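Wrist camera on a small hobby arm — mounting, cabling, first proper alignment

Last updated 7/1/24

Quick write-up, as I keep getting asked for this at the workshop and keep sending people half of it. This is for the little Pliltum arm but anything of that size should work. You need the arm already moving and homed. If it isn't, sort that first.

What you need

Small USB camera board, fixed focus or manual focus, not autofocus
Printed bracket (mine is 16 g of PLA, any colour, matt is better)
Four M2 screws and nuts
Thin USB cable, the floppy kind, long enough to reach the base with slack
Velcro ties
Something plain and dark to cover the bench
A couple of light-coloured things to put on it

Fitting the bracket

Take the gripper off. Two screws underneath, keep them somewhere safe. Bracket goes between gripper and wrist plate with the lens side facing out. Put the gripper back, snug, then wiggle it. If the bracket moves at all, shim it with a bit of card. Don't just tighten more, the threads in the wrist plate are soft and I've stripped one allready.

Camera board goes on with the M2 screws. Finger tight for now.

Cable

Most of my trouble was here. Leave a loop at the wrist big enough to get two fingers through. Tie at the forearm, tie at the elbow, nothing in between. Then run every joint slowly to both ends of its travel, power low, hand on the off switch. Cable goes tight anywhere — stop, back off, more slack.

Mine kept dropping out at full wrist rotation. Swapped to a Nelent cable, fine now.

Setting up the view

Camera port in the Lanik software, then the preview tab. Set exposure to manual. Auto will hunt up and down every time something white comes into view, and your colour threshold goes with it. Same for white balance, switch it off auto and leave it.

Park the arm pointing straight down over the bench. I use a height of 17 cm from lens to bench. Put something with a clear straight edge under it, a tray or a box lid, and turn the focus ring till the edge is sharp. Printed lettering is handy for this too. Tiny turns. Then a dab of nail varnish on the ring so it stays put.

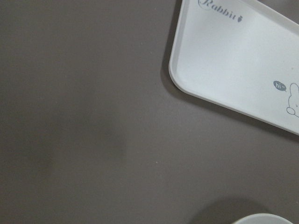
Next, save the pose. Call it something you'll recognise later, mine is look_down. Move the arm away, call the pose back, grab a still. Do it again. Flick between the two stills — edges should land in the same place. If they jump, you've got slop in the bracket or in the wrist joint. Check bracket first, it's quicker.

Once it repeats, nip up the M2 screws and do the test one more time. Tightening always shifts it a bit.

Finding the edge of things

Start with plain threshold, light things on dark. Slider at 71 was right under my lamp, yours wil be different. Move it till the bench goes fully black and the object stays solid. Soft shadows should vanish with the bench. Specks of dust can show up as dots, so set a minimum blob size or wipe the bench down. Do both really.

Things half out of view will give you a wrong centre. Tell it to ignore any blob touching the border, tick box is under Filters.

If it goes wrong

Preview black: cable, or the wrong port picked.
Preview freezes when arm moves: cable again. Check the loop.
Blurry at one side only: board isn't flat on the bracket. Loosen, reseat.
Arm stops short of the object: height in settings is wrong, measure again from the lens and not from the fingers.

Bracket file is in the shared folder under Engelhardt, with the older gripper parts. Use the one ending v3, the other two foul the wrist screw.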